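Inicio | Boletín | Agenda | Archivo | Suscríbete

El pleno del lunes, visto desde la última fila

Pues al final fui. Tres horas en una silla de plástico para ver cómo Shoaib Warraich dejaba su grupo y se sentaba con los independientes, así, sin discurso ni nada. Se levantó, cogió la carpeta y cruzó la sala. La presidenta tardó un rato en darse cuenta -- estaba leyendo el acta anterior -- y la que se enteró primero fue la gente del público.

Con eso las cuentas cambian bastante. Los independientes pasan a tener 11 concejales y el gobierno local se queda a 2 votos de poder aprobar nada por su cuenta. La ordenanza de terrazas, que yo daba por hecha, vuelve a estar en el aire. Y el contrato con Prullow para el aparcamiento ni os cuento.

Fahad Gilani, que hasta ahora era su portavoz, me dijo en el pasillo que "se veía venir desde junio". Yo no lo veía venir, la verdad, y eso que me trago todos los plenos. Me parece que aquí pesa mucho quedarse fuera de la lista, más que el presupuesto, pero cada uno que piense lo que quiera.
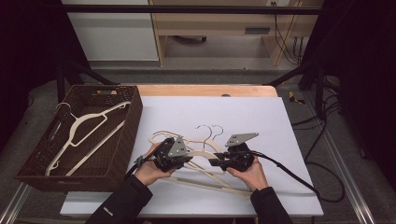

Lo que viene ahora es el reparto de comisiones, y ahí va a haber lío. Hay 15 puestos y todos los grupos quieren Urbanismo. Ahora mismo las mayorías están como esas perchas color crema: un par dentro de la cesta marrón y las demás amontonadas fuera, en mitad del tablero. Warraich puede pedir silla en Hacienda y no sé quién se la va a negar. Si alguien se anima a venir al próximo pleno, empieza a las siete y conviene llegar pronto (¡y traerse un cojín!).

También en este boletín
- Terrazas: qué dice el borrador
- Prullow y el aparcamiento, las dudas pendientes
- Cómo pedir la palabra en un pleno

Contacto | Darse de baja | Volver arriba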